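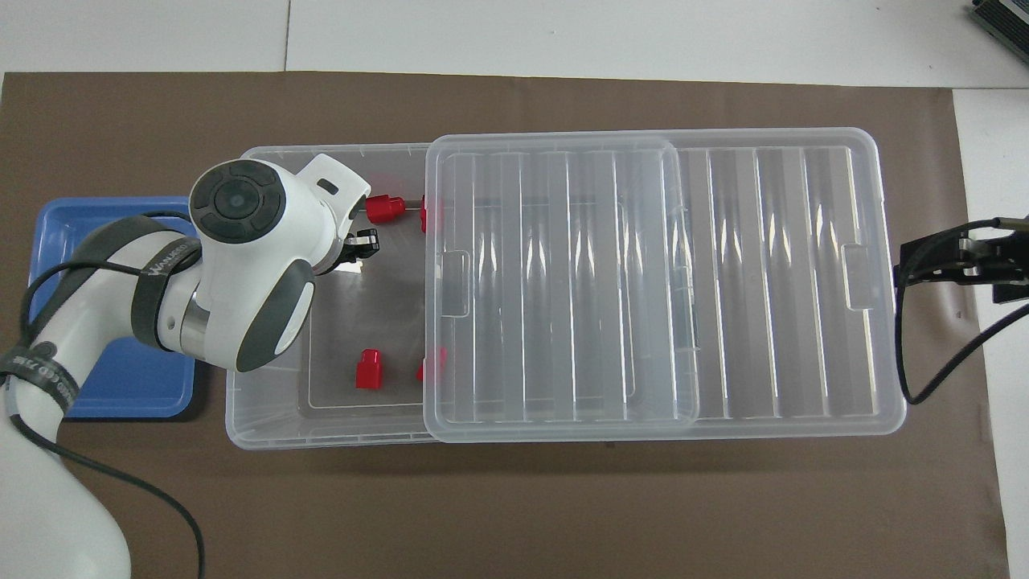 Articles > Household Studies > Keeping Papers at Home > Section 4

3 comments

4. Containers and access

4.1 What papers are kept in

The survey recorded 1,952 containers holding personal papers in 400 households across the towns of Imavau and Prata. A container was anything a household member named when asked where papers were kept, provided it could be closed or moved as a unit. Open shelves and loose piles were noted on a separate sheet and are discussed in Section 5. Drawers were treated as containers even when the furniture itself was fixed to a wall.

Cardboard boxes and ring binders were found in homes of every size and age. Biscuit tins were more common in Prata, where many respondents had taken over a house from a parent and had left the contents of the cupboards much as they were. Suitcases turned up in both towns, usually under a bed. They tended to hold the oldest material, such as letters, school reports and deeds to property that had since been sold.

Clear plastic storage boxes were the only type that respondents regularly described as a recent purchase. The long form with a separate ribbed lid (Figure 1) is the one we refer to below as a lidded clear box. Boxes with hinged lids were coded separately, as were boxes in tinted or solid colors. The distinction mattered more than we expected at the pilot stage, when all plastic boxes shared a single code and the notes had to be reread to pull them apart.

4.2 Visibility and labeling

Earlier work on domestic storage has tended to assume that people label what they cannot see into. Our interviews, held with 40 of the surveyed households, support this only in part. Owners of cardboard boxes did write on them, but the writing was often out of date. A box marked with the name of a former employer might hold appliance manuals, and several people laughed when they read their own labels aloud to us. The label had been true once and had never been removed.

Clear boxes were labeled less often. Respondents said that they could see what was inside, and for toys or sewing supplies this may well be so. For papers it is harder to accept. A stack of documents seen through a wall of plastic shows its edges and whichever sheet faces outward. One woman in Imavau told us that she knew the tax box by a green folder pressed against its side. When her son moved the folder, she spent an evening looking for a box that was on its usual shelf.

We therefore separate two kinds of visibility. The first lets a person recognize a container they already know. The second lets a person find a document they have not handled before. Clear plastic gives the first and does little for the second. This difference is easy to miss when the same person files and retrieves everything, as was the case in most of the homes we visited. It becomes plain when that person is ill or away.

4.3 Lids and the habit of putting things back

Respondents were asked to find one named document, normally a birth certificate or a utility bill, and the interviewer noted how it was returned afterward. Papers taken from binders were mostly put back in place at once. Papers taken from boxes were more likely to be laid on top of the other contents, and in some homes on top of the closed lid.

This last habit deserves attention. A lid is a flat surface at a convenient height, and it gathers whatever is meant to go inside. In the kitchen of one Prata household the lid of a box carried a full year of bank letters – the box beneath it had not been opened since the previous May. The owner thought of these letters as filed. When we asked him to show us where his bank letters were kept, he pointed to the box.

Separate lids also went missing or were swapped between boxes of different makes. Households that had lost a lid rarely threw the box away. It was moved to a closet or the garage and given a lower class of contents, such as expired warranties. Julero, the older of the two storage schemes used for comparison in this study, has no category for a container that has been downgraded in this way. The Plurkesum scheme does, but it treats the move as a form of disposal. Our respondents did not see it like that. They expected to be able to find the papers again, and when tested they usually could.

4.4 Limits of the count

The totals given in 4.1 depend on what respondents chose to name. Attics were entered only when the household offered, and rented storage units were left out entirely. Work papers kept at home were included if the respondent regarded them as personal, and this was not applied evenly by all interviewers during the first weeks. Belmiro Cunha, who coded the Prata sheets, rechecked the doubtful entries against the interview notes, and where the notes did not settle the matter the container was kept in the count.

Digital copies fall outside this section. Respondents brought them up often – usually as something they planned to make – and they are taken up with the scanning data in Section 6.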